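05/04/2019

Hand-held gripper demos, small parts sorting, second table.

Picking up from yesterday. Mircea Costache had the calibration redone before I got in, so I went straight to checking the grippers against each other. Left and right now agree on jaw opening at both ends of the travel. The right one still reads slightly open when it is fully shut. I put a fixed offset in the config and wrote the value on the tape on the bench. Please don't change it without changing both.

Task for this batch: organizer box on the table, lid closed. Left gripper steadies the box, right gripper works the latches, lid goes up, glass capsule goes into a compartment, lid comes down, latches closed. Same task as the December batch except for the capsule. In December we used the Larthorpe pegs, which are fat and forgiving and roll nowhere. The capsule rolls if you look at it.

Target for the batch is 70 good demonstrations. We have 51 after today, counting the ones Mircea did in the morning. That brings the full set for this box to 349, which should be enough to retrain and see whether the capsule makes any difference to the latch part.

Notes from the run.

Latches. The latch near the front corner is the easy one. Come in low with the jaws shut and push up under the lip. I tried opening the jaws a little and pinching the latch and it was worse, the tips slide off and the wrist ends up at an angle no arm will reproduce. Closed jaws, one push, back off. The far latch needs the right gripper to reach over, and the left gripper has to get out of the way first. I kept starting the reach before the left was clear. Watching the playback on the Bulmont arms, that is exactly the moment they bump. A person feels it coming and leans around it. The arms don't have the shoulder for that.

So for the rest of the batch: left gripper leaves the box completely, pause, then right goes for the far latch. It makes each demo a bit longer. I would take the longer demo.

Capsule pick. This took most of the afternoon. The jaws are flat and the capsule is round with rounded ends, so if you close on it off center it shoots out sideways. What worked best was coming straight down with the jaws open just wider than the capsule, touching the table, then closing slowly. Closing fast worked for me maybe half the time and I stopped counting those as good even when they held. If the policy learns fast closing from the lucky ones we will be picking capsules off the floor all next week.

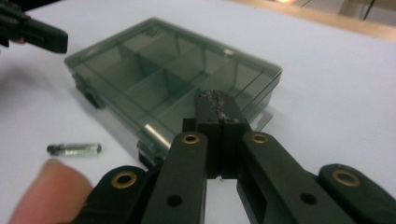 Right gripper, jaws closed, between demos. Organizer and capsule on the table.

Jaw tips. There is gray-white residue on the upper faces where the two jaws meet. I think it is what is left of the grip compound from the pad test, but I'm not certain, and Mircea thinks it could be adhesive from the old pads. Either way it is rough and I don't know if it helps or hurts on glass. I left it alone today so the whole batch is under the same conditions. After number 70 I want to clean one set of tips with alcohol and do a short run with each and compare. Do not clean them before then.

Linkage. All the brass bushings still feel fine by hand, no wobble side to side. The plain holes lower on the inner arms are showing nothing either. The Julus prints were worn out by this point so the new ones are an improvement. I would like a spare set printed anyway, the outer arms especially, as those are what hits the table when somebody sets a gripper down hard. I did it 2 times today myself.

Placement. Once the capsule is held, dropping it into a compartment is no trouble. Problem is which compartment. I was always using the one nearest to me without noticing, and so was Mircea. Went back over the morning demos and it is the same cell in nearly every one. We agreed to vary it: call the compartment out loud before starting, and write it in the log column. Also vary the box angle. I have been laying it diagonally across the table and that is comfortable, but there should be some square to the edge and some turned the other way.

Tracking. Lost tracking on the left gripper several times, always when it was parked at the far left of the table and turned in toward the box. The view from its camera there is mostly blank white tabletop and there isn't much to lock onto. The right gripper holds fine when it has the organizer in view. Two things to try: put the patterned mat from the Bellini setup along the left side, or just park the left gripper closer in. I'd try parking closer first, it costs nothing and doesn't change how the table looks between batches.

Fingers. A few of the demos have my fingertip in the lower corner of the right gripper's view from setting the capsule down. Trimmed the start of those so the recording begins after the hand is gone. Mircea, can you check yours for the same - the trim script doesn't catch it, it only looks at gripper motion and the gripper is still at that point.

Lid closing. Nothing to report on the lid itself, it comes down easily. The front latch sometimes needs a second press. I kept the demos with a second press in the good pile as long as the press was clean. We want the policy to know it can try again.

Replay check. Ran five of today's on the arms with the capsule taken away, motion only. Four went through. One stopped on the reach to the far latch, joint limit, which is the same thing as above. Marked it bad, and it is not in the count.

To do:
Finish the batch, new pause rule, compartments called out.
Left gripper parked closer, note any tracking loss with the time.
Spare outer arms to the print queue.
Tip cleaning comparison after the batch is complete.
Ask Mircea whether the offset on the right gripper needs to go into the older recordings too - I think yes for the December ones, but the config then was different and I can't find the file.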